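May, Temero student robotics project – notebook, kitchen table task

Started at 2 pm. The aim for this session is the serving task for the Grorndale student round: bread from the plate into a bowl, and then the cutlery beside it. Last session we finished with 462 episodes in the Laizer folder, but I have looked at them again and 50 must be deleted. In those the operator moved both arms at the same time and the log of the left one has gaps. I moved them to a separate folder for now, please do not merge it back.

Before recording I calibrated the left arm again. The zero of the wrist joint had moved a little after we changed the screws. I wrote the new value in the Plavenero config file and kept the old one as a comment, in case somebody needs to compare.

The layout follows sheet 2. Bread on the plate and the plate on the tray, cups in the rack on the right, knife and fork on the cutting board with the avocado. The front part of the brown mat stays free, this is where the bowl has to be placed at the end of each episode.

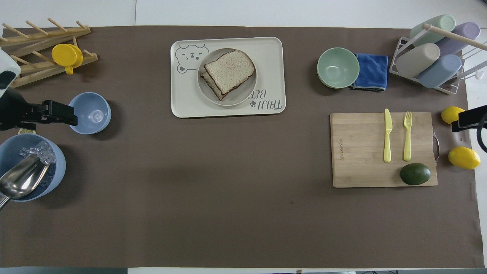
How do we decide that an episode is good enough to keep?
The bowl must stand inside the free area, both grippers must be back at the sides, and the log must have no gap longer than one second. If the bread falls on the mat, we keep the episode but mark it as failed.

Notes during recording:
The bread is more difficult than I expected. When the fingers close with the normal force the slice bends and slides out, with lower force it holds but only if the grip is close to the crust. I put the lower value in the config for bread only.

The lemons roll when the right arm comes in too low. I raised the approach height and it is better – not perfect. The second year group asked if we can take the lemons away, but the task sheet has them, so they stay.

To do next time: check the cable of the right gripper before the first run, print sheet 2 again with bigger letters, and ask if the ice bucket also counts as an obstacle in the round. The rules do not say it clearly.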